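Stemgate Users Forum > Perception and Calibration
Thread: Left/right grip poses disagree when both hands hold the same object

npasichnyk
Posted Sunday 9:12 am

We track two hand-held grippers with a marker cube on each one and solve both poses from the overhead view. With one hand at a time the tracks look fine. When both hands are on the same rigid thing, the distance between the two tips should stay constant, and it doesn't. It wanders by up to 17 mm over a take. The object in this batch is a woven basket on a white table.

Fitting is per frame, all visible cube faces together, then a smoother on top. Stemgate is on default settings apart from the marker size. This is the overhead view I'm solving from.

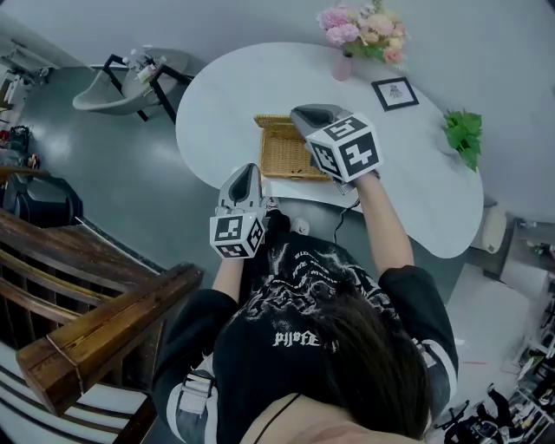 Ebere Edet wants to know what the smoother is doing with rotation. If you smooth position and rotation separately at the cube, and the tip is a long way out from the cube, the tip will swing even when both filtered signals look calm. Transform to the tip first and filter there, then compare.

npasichnyk
Posted Sunday 9:40 am

Position and rotation are separate, yes. I'll try it at the tip. I don't think it covers 17 mm though, the raw tracks have most of the drift in them already.

mlacroix
Posted Sunday 10:05 am

Cubes from overhead are weak when you mostly see one face. A single square seen nearly flat on has two rotation solutions that fit almost equally well, and the solver hops between them. Smooth that and you get something that looks like slow drift. Plot the reprojection error of both solutions. If they are close for long stretches, that's your problem.

I would drop the cubes for anything below 20 mm and run visual-inertial tracking off the gripper cameras. We did this at Zostton in April and never went back.

Maxence Lacroix

gill_n
Posted Sunday 10:31 am

Disagree with dropping the cubes. Gripper cameras are wide fisheye and a big part of the view is the gripper itself. Add a plain white wall and a glossy table and there isn't much left to track. Ours lost tracking in 38 takes out of 300 on a setup like that. The cubes lost none, they were just noisy.

Do you have the gripper camera video for the same session? Post a still.

npasichnyk
Posted Sunday 11:02 am

Yes, both hands record. In this one the jaws are closed on the weave and you can see the cube on the other gripper from it.

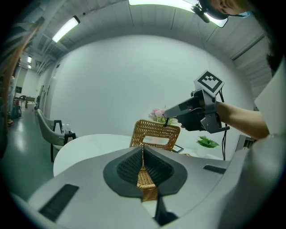
I haven't used these for pose at all so far. They go to training as they are, resized, with the jaw opening as a separate channel. The time offset between overhead and gripper video is set once per session from a clap, so that could be another source of error. I never checked whether it drifts.

a_gilbert
Posted Sunday 11:20 am

Check it. A fixed offset is fine for a short take. On a long one our clocks walked by 66 ms, and at normal hand speed that's plenty of error. Cross-correlate angular velocity from the cube against the gyro at the start and at the end of the session. If the two offsets differ, fit a line through them.

On the other point, if one gripper camera sees the other cube, you have a direct relative pose measurement. Add it as a factor between the two hands. It doesn't need the overhead view.

gill_n
Posted Sunday 11:34 am

+1 to that. Mask the gripper body first, whatever you do. It's static in the image, so features on it vote for "camera not moving" and drag the estimate. Our mask for comparison goes along the outline of the housing, then a few pixels out. Npasichnyk, can you post one with less arm in it so I can see how much background you have to work with?

npasichnyk
Posted Sunday 12:15 pm

Same session:

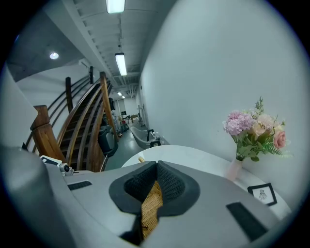
I drew a mask for the housing and the jaws. Whatever is held in the jaws has to go too, because it moves with the camera. I hadn't thought of that one. The mask is fixed for the housing and switched by the jaw channel for the object area.

mlacroix
Posted Sunday 12:28 pm

That has more texture than I expected. Stairs, ceiling lights, flowers. I'd still try visual-inertial there before saying it can't work. Use a proper fisheye model, don't undistort to pinhole, you throw away the edges where the good features are.

gill_n
Posted Sunday 12:41 pm

It works until the hand turns to the wall. Use it as a second source, fine. I wouldn't make it the only one.

npasichnyk
Posted Sunday 4:50 pm

Results so far. Tip-frame filtering helped a little. The two-solution plot was bad, as Maxence said, long stretches where both fit. I now pick the solution that agrees with the gyro. For the visual-inertial part I ran a view like this one, with the mask on:
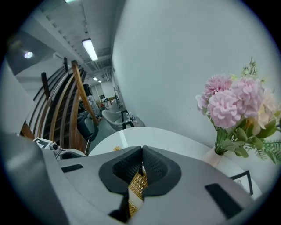
Tracking held through that take. I still need to add the relative factor from Annick's post, and the loader has to be changed first because Protby stores each hand as its own episode. The clock offset did change between the start and end of the session, so I'm fitting the line before I rerun the whole batch.

a_gilbert
Posted Sunday 5:06 pm

Refit the cube-to-tip transform after the clock fix, not before. Otherwise it soaks up some of the time error.

npasichnyk
Posted Sunday 5:11 pm

OK, will do it in that order.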